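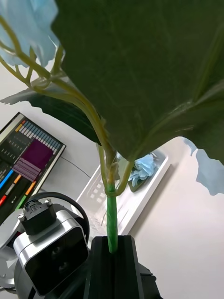 Figura 4. Haste de hortênsia artificial presa pela extremidade inferior, vista da câmera do punho.

Seção 5. Preparação e registro de episódios com flores artificiais

Esta seção vale para a tarefa "arranjo" do protocolo Telach, com dois braços. Quem vai trabalhar só com objetos rígidos pode pular para a seção 6. Leia antes a seção 3 (calibração das câmeras). Os passos abaixo supõem que ela foi feita no mesmo dia, e a experiência mostra que quase ninguém confere.

5.1 Antes de ligar os braços

1. Limpe a mesa com pano seco e retire o que não faz parte da tarefa.
2. Separe as flores e os raminhos soltos. Hastes com o revestimento descolado ficam fora do conjunto de teste.
3. Inicie o Etim e espere as duas câmeras de punho aparecerem no painel.
4. Verifique se o relógio das câmeras coincide com o do controlador. O indicador verde do Etim confirma apenas que há sinal. Ele não confirma sincronismo, apesar do que diz a tela de ajuda.
5. Abra e feche cada garra duas vezes, sem objeto.

CUIDADO: mantenha as mãos fora da área de trabalho enquanto houver um braço habilitado. Localize o botão de parada antes de começar e combine em voz alta quem fica perto dele.

5.2 Preensão pela haste

6. Aproxime a garra com os dedos paralelos à haste. A preensão que adotamos é na parte baixa, abaixo do ponto em que os galhos se abrem.
7. Feche com a força mínima do perfil "haste". Se a haste girar entre os dedos, abra e repita. Não aumente a força no meio do episódio, pois isso cria uma segunda condição que depois não aparece na planilha.
8. Olhe a imagem do punho antes de mover. Uma folha grande pode esconder quase toda a flor, e o estimador de pose da Ninero continua devolvendo um valor mesmo assim.

NOTA: o valor de confiança exibido pelo estimador não foi calibrado para objetos deformáveis. Em nossos registros ele permaneceu alto com a flor fora do campo da câmera. Use-o, no máximo, para ordenar episódios a revisar. Não o use como critério de sucesso.

5.3 Disposição na mesa
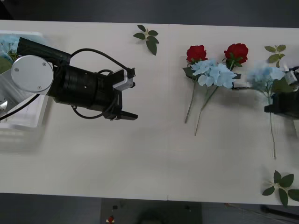 Skandumlow - Equipe de Manipulação Bimanual

Figura 5. Rosas vermelhas e hortênsias azul-claras sobre a mesa, com a garra esquerda aberta.

9. Coloque o arranjo de partida no painel direito da mesa. A junção entre os dois painéis serve de referência grosseira. Não a use para medir.
10. Distribua os raminhos soltos segundo o sorteio da sessão. Resista à tentação de "arrumar um pouco": uma parte dos bons resultados da primeira rodada, em dezembro, veio de folhas deixadas sempre no mesmo lugar.
11. Leve os braços à posição inicial. A garra livre deve começar aberta.
12. Grave a vista fixa junto com as duas vistas de punho. Um episódio com uma vista faltando é descartado, ainda que a tarefa tenha dado certo.

CUIDADO: confira a folga dos cabos em toda a excursão do punho. Um cabo que encosta na mesa arrasta folhas e altera a cena sem que o operador perceba.

5.4 Critério de sucesso

O artigo que acompanha o método conta como sucesso toda flor que permanece na garra ao final do movimento. Achamos o critério frouxo. Uma flor presa pelas pétalas, ou de cabeça para baixo, passa por ele sem dificuldade. Neste manual, o episódio só é positivo quando:

- a flor foi solta na região sorteada;
- a haste aponta para o lado pedido;
- nenhuma outra flor do arranjo saiu do lugar por contato com o braço.

Dois avaliadores marcam cada episódio em separado, sem ver a saída do estimador. Divergências ficam registradas como divergências - não se resolve na conversa e não se apaga a marcação original.

5.5 O que se pode concluir

A base atual tem 1457 episódios. Parece muito, mas todos foram gravados com o mesmo tipo de mesa e iluminação, e o conjunto reservado para teste contém só 18 disposições iniciais. Com esse tamanho, a diferença entre a política treinada e a simples repetição de trajetória pode trocar de sinal conforme o sorteio. Já vimos isso acontecer com duas sementes aleatórias.

Por isso, ao relatar resultados:

13. Informe o número de disposições, e não apenas o de episódios.
14. Inclua sempre a repetição de trajetória como comparação.
15. Separe as falhas de preensão das falhas de colocação. Somadas, elas escondem que a segunda etapa mal foi testada.
16. Não escreva "generaliza para flores". Os objetos são artificiais e suas hastes não se comportam como as naturais. Nenhum ensaio com planta viva foi feito até esta revisão.

NOTA: vídeos escolhidos não substituem a tabela. Se um vídeo entrar no relatório, indique o número do episódio e a regra de escolha.

5.6 Encerramento

17. Abra as garras sobre a mesa, com uma pessoa pronta para recolher a flor.
18. Desabilite os braços e só então feche o Etim. Na ordem inversa, o último arquivo pode ficar sem cabeçalho.
19. Copie os registros brutos antes de rodar a filtragem automática. O filtro remove episódios "curtos", e entre eles há falhas legítimas.

Revisão do texto: 11 de janeiro. A tabela de limites de força da seção 6 ainda usa os valores antigos.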